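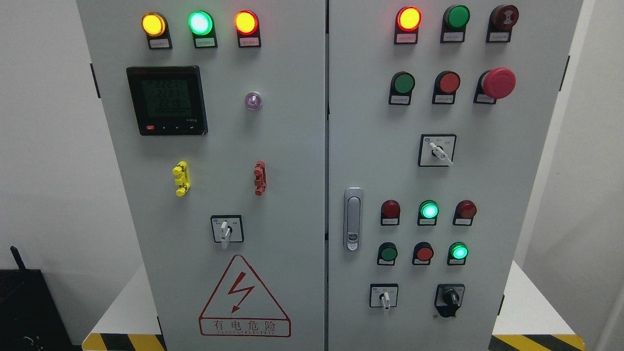 The Town That Runs on Water

I'd been in Pretine for maybe ten minutes before somebody told me about the mill. It was August, I was hot and cranky from the bus, and all I wanted was a cold drink. The woman behind the counter handed me one and said I should walk up to the river before it got dark (she made it sound like an order, so I went!).

The old Stilier mill closed when my parents were kids, and for years the only things using it were pigeons. Now there's a small hydro plant in the basement, and it makes enough power for around 3,000 people. That's pretty much everyone in town, plus the campground.

I'm no engineer. I still have to think about which way to turn a light bulb. But I love a place that makes its own something, whether it's cheese or beer or electricity, and folks in Pretine are as proud of their river as other towns are of their football team. The bakery sells a loaf called the Turbine. It has walnuts in it and I ate most of one on a bench.

The walk itself is easy, 2 miles if you start at the church and follow the path on the shady side. There are 94 steps down to the weir, and I felt every one of them on the way back up. Go around seven in the evening, when the swallows are out and the kids have gone home with their inner tubes.

If you'd like to stay over, the Iltevari is the only inn, with eight rooms and a porch that hangs right out over the water. Ask for the back. You'll hear the river all night, and I slept better there than I have in months. Supper is trout or not trout. I had the trout, then had it again the next night, with new potatoes and a big heap of dill.

The bus back to Nijs leaves from outside the bakery, early, so buy your bread the evening before. They do run out of the walnut one.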